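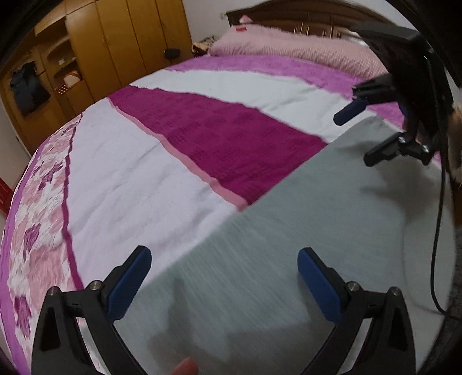

*3 min read · 18 posts*

**1/** Laundry thread. I fold everything on the bed now and I've been doing it that way since October. A few people asked how I do knits in particular, so I'm writing it down in one place.

**2/** Start with a made bed. Bedspread on, pulled tight, nothing else on top of it. If the cover is lumpy the fold comes out lumpy. I used to fold on the couch and half of it ended up on the floor.

**3/** A striped bedspread helps more than a plain one. You line the hem up with a stripe and you have a straight edge to work from. I didn't buy mine for that, I bought it because it was on sale.

**4/** One piece at a time. Lay it down, spread it flat, then go get the next one after it's folded. When I pile things up I rush the bottom of the pile.

**5/** Gray-green is the hardest color for me to fold in the evening. The overhead light throws shadows on it and I can't tell a shadow from a crease. Run your palm over it. If you can't feel anything, leave it alone.

**6/** Now knits. Anything soft and stretchy gets pulled out of shape if you lift it by one corner. Hold it at both ends, keep a little tension on it, and set it down lengthwise.

**7/** A little tension means the wrinkles relax. It does not mean the fabric gets longer. I stretched out a Bruselia cardigan that way and it now fits like a bathrobe.

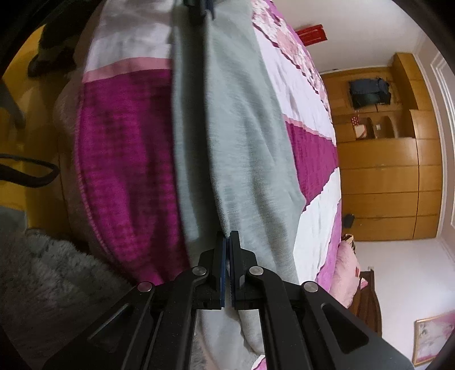
**8/** Long folds down the middle are the ones to fix first. Pinch the cloth on either side and ease it outward until it lies flat. Pulling from the hem just moves the fold somewhere else.

**9/** Wavy hems: I leave them. A soft knit hem is going to wave after enough washes. Pat it down, fold over it, and it will sit fine in the stack.

**10/** For tops I do sides in, then bottom up to the middle, then once more. For a flat piece like a sheet or a light throw, long edge to long edge, smooth it, then in thirds.

**11/** Thirds fit my wardrobe shelf. Halves stick out and the door won't close. Measure your shelf before you copy anybody's folding method, including this one.

**12/** Somebody asked about folding boards. I had the Clirkadel one. It's okay for T-shirts. Knits slide on it and the hinge went soft after 5 months. Gave it to my sister.

**13/** Shelf order, top to bottom: bedding, pants, knits, T-shirts. Knits never go more than 6 high or the bottom one comes out with hard lines across the front.

**14/** I don't hang knits at all. The shoulders get points. If you have no shelf space, fold it over the bar of the hanger instead of putting the hanger inside it.

**15/** Detergent question from yesterday: I use whatever the Kinoshita store on Farwood has on the end shelf. Cold wash, low spin, dry flat. I have no opinion on fabric softener except that I stopped buying it and didn't notice.

**16/** Time. A full basket of mixed stuff used to take me the length of a TV show, mostly because I was watching the TV show. Without it I'm done in 18 minutes, sheets included. Fitted sheets not included. Fitted sheets get rolled up and shoved to the back.

**17/** If your bed is against the wall, pull it out a bit before you start so you can get to both sides. I put this off for a long time and kept kneeling on things I had just folded.

**18/** The first post I made about this has 1639 replies and most of them are about fitted sheets. Please send me one method that works on a deep mattress and I'll try it next wash. Socks will be a separate thread.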